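Robot operators wanted – paid, evenings and daytime, start November

Vostby is looking for people to drive robot arms by hand so our learning system has something to learn from. No robot background needed. If you can thread a needle or pack a suitcase well you're probably fine.

The project is called Skundaso. Small household stuff, picked up and put somewhere else, over and over, by a person steering two arms. We record every try. The model trains on the recordings. We need a lot more of them before the end of the winter and the current crew is tired.

What you'd be doing

Sitting at the control station, one hand per arm. Reading the task card. Doing the task. Pressing the pedal to end the take, marking it good or bad, resetting the table, going again. A normal shift is 100 good takes. Bad takes still get kept, just mark them honestly, we use those too.

Tasks change each week. Right now it's batteries. Mixed sizes, different starting spots every time, pick each one up and sort it. They roll. The small ones far back are the hard ones and we pay the same for them, sorry. After that comes cables, then lids and jars.

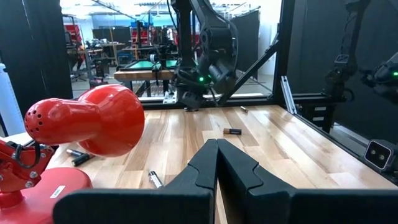

Photo: Vostby / Skundaso table, wrist camera

Please scatter things properly between takes. This is the part people get lazy about. If the batteries always lie the same way the model learns that one layout and falls over the first time somebody moves something. Turn them, push a couple close together, leave one near the grippers and one way off at the back. The red lamp-shaped thing stays on the table for this set, don't move it to make room.

Slow and smooth beats fast. If you fumble a grip, open up, back off, try again in the same take. Recoveries are useful and we don't get enough of them. What we can't use is jerky driving or long pauses while you check your phone (phones go in the locker).

Who we want

– 18 or older, steady hands, OK eyesight with or without glasses
– can sit and concentrate for 3 hours with breaks
– able to come in for at least 3 shifts a week
– reads English well enough to follow a task card
– left handers very welcome, we have almost none

Gaming, sewing, model building, dental lab work, all good signs. Not required. No degree, no coding. If you've run teleop before say so in your mail, you may be able to skip the first training block.

Pay and hours

Hourly, paid every two weeks, training hours paid at the full rate. Plus a 200 dollar bonus when you finish your first full task set. Day shift starts 9 am, evening shift starts 5 pm. Tell us which one, or both if you're flexible. Coffee is free, parking isn't.

Where

The lab in the Histuvik building, ground floor, use the side door by the loading bay. Bus stops out front. The other site, Catacutan, is full at the moment so please dont ask for that one.

About the recordings

The cameras point at the table and the arms. We also log your hand motions from the controllers. Your name is not stored with the takes, you get an operator number. You'll sign a consent form on the first day and can read it before you come in, just ask.

How to apply

Short email to Halina Baran, operator desk, subject line "Skundaso operator". Put in: which shift, when you can start, left or right handed, and a line or two on anything fiddly you do with your hands. No cover letter pls. A resume is fine but we wont read past the first page.

If it looks good you'll be asked in for a tryout – one hour, paid, you drive the arms and we see how the takes look. Most people are clumsy for the first twenty minutes and that's expected. We answer everybody, usually in a few days, slower if the arms are down.

Spots get filled as people come in, there's no closing date.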